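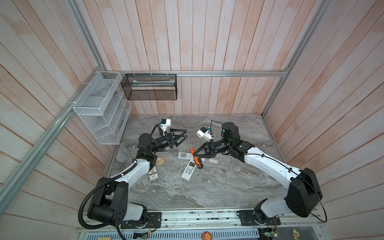

*Two-arm cell with a screwdriver in the right gripper. Photo: Alluritz*

**Alluritz opens rentals of the Brimum two-arm bench, with its weak spots in writing**

GROVITHAM, 1/27/21 - Alluritz today began taking rental orders for Brimum, a two-arm robot bench for small repair shops. The company is asking buyers to doubt it first.

"Every robot maker says its arms will pay for themselves by summer," said Iker Benítez, who runs sales at Alluritz. "I have sat through those pitches and I didn't believe them. Rent it, give it your worst jobs, and send it back if it wastes your time."

Brimum is meant for hand-tool work on small electronics such as remote controls. Both wrists carry a camera, and the grippers are built to work on the same tool from two sides.

Ekström, a repair firm, tested the bench from September on. Of 128 tool handoffs from one arm to the other, 23 failed, most of them with short-handled tools. Alluritz is printing that number in the order form.

"I would not leave it alone overnight," said Randi Magnusson, shop manager at Ekström. "It is slower than my staff on anything with a stripped screw. On dull, repeated jobs it is fine - fine is all I'm willing to say."

The rental term is 15 weeks, with a 13-day return window. Setup is included. Screwdrivers and other hand tools are not, and Alluritz makes no claim about labor savings.

Press contact: Iker Benítez, Alluritz, Grovitham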